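Painting exposed ceiling pipes white – worth it or will I regret it?
Posted by Niner in Basements & Utility Rooms

I have a low basement room with every pipe and conduit the previous owner could think of hanging off the ceiling. My plan is to paint the lot white, walls included. My brother-in-law says it will look like the inside of a refrigerator. Do I need a drop ceiling instead? I'm 6'4" and would rather not.

Bamov
drop ceiling. done

Skoltberg
With respect to Bamov, a drop ceiling in a low room is how you meet your light fixtures forehead first. Paint it. Wipe the pipes down, scuff anything shiny, prime bare metal, then flat white on everything. Leave valve handles and labels alone – you will want to read them at 4 a.m. someday. Don't paint sprinkler heads either, if you have any.

Nipon Boonchu
I did mine in October. It took 13 evenings and most of my good will toward plumbing. The pipes are still there, you just stop arguing with them. Flat paint hides a lot, and a dark mat on the floor keeps the refrigerator comments down a bit. I left the AC unit hanging under the pipes, as boxing it in would have cost me $132 and more headroom.
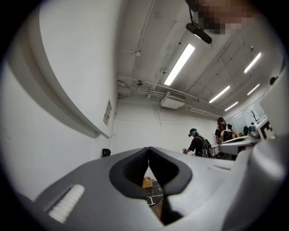
White pipes, white ceiling, AC unit at the back.

Get the long roller handle. My neck is still filing complaints.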